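Truner to Move Molding and Packing Work Into Single Building at Nurkilside

JERKIMHOLM - Truner, the family-owned maker of molded plastic goods for gardens and small farms, will bring its molding, packing and repair parts operations together at a new building on the Nurkilside industrial park. The move begins in June and will be carried out one department at a time so that customer orders continue to ship.

The company has worked from two sites in Jerkimholm for most of its history. Molding has been done at the original plant near the rail yard, while packing and dispatch have been handled at a rented warehouse on the other side of town. Parts have been trucked between the two every working day.

"We spend too much of the day loading and unloading the same goods," said Gorazd Leka, managing director of Truner. "At Nurkilside a part will leave the press and go to packing through a door. That saves fuel and it saves people's backs. We should have done it earlier, but the right building was not available."

The Nurkilside building was last used as a furniture depot. Truner has signed a long lease with an option to buy. Work inside the building has included a new power supply, a stronger floor in the press hall and a closed water loop to cool the molds. The loading area has been widened to take two trucks side by side.

All 202 employees have been offered their current jobs at the new site. The company will run a shuttle bus from the center of Jerkimholm at the start and end of each shift for the first year. After that it plans to review the service with staff representatives. Shift times will stay the same, with the early shift starting at 6 a.m.

Truner also expects to hire nine people over the next year, mainly mold setters and maintenance technicians. Openings will be posted at the Nurkilside gatehouse and with the Jerkimholm employment office. Applicants for the mold setter positions do not need experience in plastics, but they should have some background in machine work. Training will be paid.

"Setters are hard to find, so we train our own," said Miklós Csonka, production manager. "A good one takes two years to learn the full set of tools we run. We would like to have the new people standing next to the experienced ones before anybody retires."

The first department to move will be repair parts, followed by packing. The presses will go last, in small groups, with stock built up ahead of each transfer. Customers may see longer delivery times on some large orders during this period. Sales staff will contact those customers directly and agree on dates.

Small orders and repair parts are not expected to be affected. The repair parts catalog currently lists 1072 items, including clips, feet, lids and spouts for products that Truner no longer sells new. The company intends to keep the full catalog available after the move.

The new site will also allow Truner to reuse more of its own scrap. Startup pieces, trimmed edges and parts rejected at inspection are now sorted by color and sent to an outside company for grinding. At Nurkilside, grinding will be done in a separate room next to the press hall, and the material will be blended back into products where strength and finish allow. Items that come into contact with animal feed will continue to be made from new material only.

Noise from grinding was raised by neighbors at an information evening held by the company last winter. In response, Truner has added insulation to the room and will run the grinder on the day shift only. Truck access will be from the north road, away from the houses on the park's south side.

The building has more than 3000 square meters of floor space. Part of the upper level will be fitted out as a showroom and meeting area for dealers, with the Ambrose line of planters and watering equipment on permanent display. The line remains the company's best seller, and new colors for the coming season will be shown to dealers once the showroom opens.

The original plant near the rail yard will be sold. Truner has held early talks with the town about its future use - no decision has been made, and the company does not expect one before the last press has been moved out.

"Many of us started in that building, and there will be mixed feelings on the last shift," said Rok Dimitrov, who represents production staff. "What people asked for was clear information and enough notice. They have had both so far."

Orders, invoices and returns should be sent to the existing address until customers receive written notice of the change. Telephone numbers and email addresses will stay the same.

About Truner
Truner designs and makes molded plastic products for gardens, greenhouses and small farms. Its goods are sold through independent dealers and farm supply stores. The company is based in Jerkimholm.

Press contact
Kastriot Atanasov, Communications, Truner, Jerkimholm
Interviews and site visits can be arranged on request.

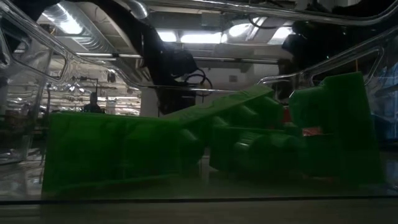
Green molded plastic pieces in a clear bin. Photo: Truner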